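Villa Kitchen at Akville: your questions answered

Welcome! These are the things guests and hirers ask us most often about the kitchen, and if yours is missing do please write to Marisa Ferraro, who looks after bookings.

Is there a proper sink for washing up by hand?
There is, and it's a good one: a double sink with one larger basin and one smaller, and a drainer that sits across the smaller side. 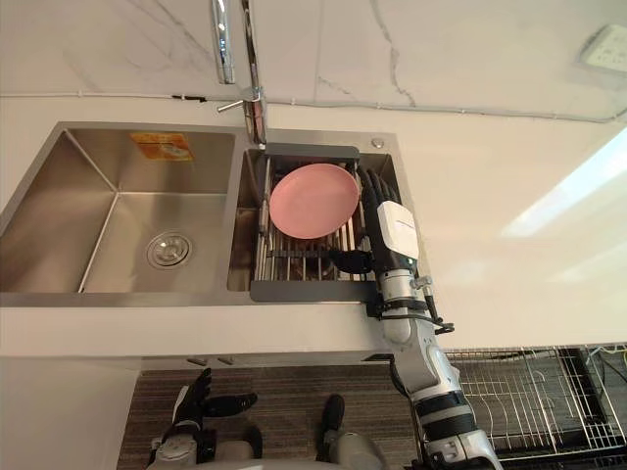 Please use the washing-up liquid we leave out and go gently with scourers, as steel does scratch over the years (ask me how I know!). Pans are best soaked overnight in the larger basin.

Are mugs provided, or should we bring our own?
No need to bring any. We keep 25 in the cupboards, and if one gets broken just pop a note on the counter. We shan't charge you for a mug.
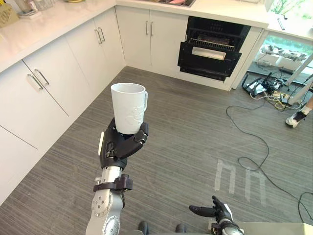 White mug with a raised design

Can everything go in the dishwasher?
Nearly everything. The good knives and anything marked "Boltum" should be washed by hand, please.

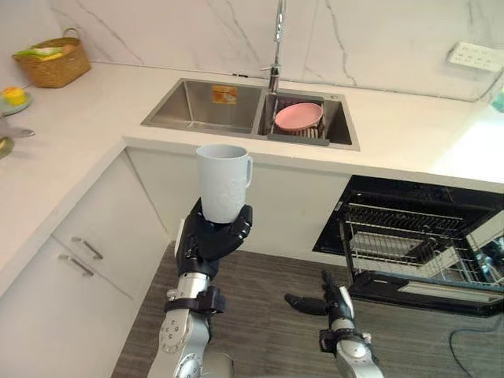 The dishwasher takes around two hours on the normal programme, so do set it going before your evening walk and it will be finished when you're back. For a plate or two it's hardly worth the bother, and the drain rack will do nicely, as it has for the pink plate. Leave the door ajar afterwards to let the steam out.

Can we come earlier in the day?
Outside June, usually yes. Arrival is from 12 noon, and we're happy to have your shopping dropped off beforehand.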